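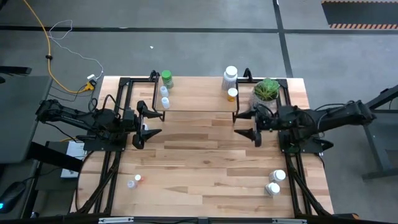
Light wood table with raised shelf, bottles and plant, Plismont room

Home About us Rooms Join us Contact

Call for participants: arranging small bottles on a shelf

Jistwood is looking for people to help us improve a small table shelf for the home. We want to learn how different persons put their bottles and vials in order, and which of them they like to keep at the front.

You will sit at a wooden table in our room in Plismont. On the shelf there are bottles of different height, with green or white caps, and also some very small vials. We will ask you to arrange them as you would do it at home, and then to explain us your choice. There is no wrong arrangement.

One session takes 2 hours, with a pause for tea. We have 8 places in January, in the morning or after 4 p.m.

You should be 18 or older and be able to speak simple English. Experience is not necessary. Please tell us before if strong smells are a problem for you.

We pay your bus ticket from Grarndale, and you receive a voucher for the Ayala shop.

To apply, please write a few lines to Anas El Khatib, Jistwood, room 79, and say which hours are good for you.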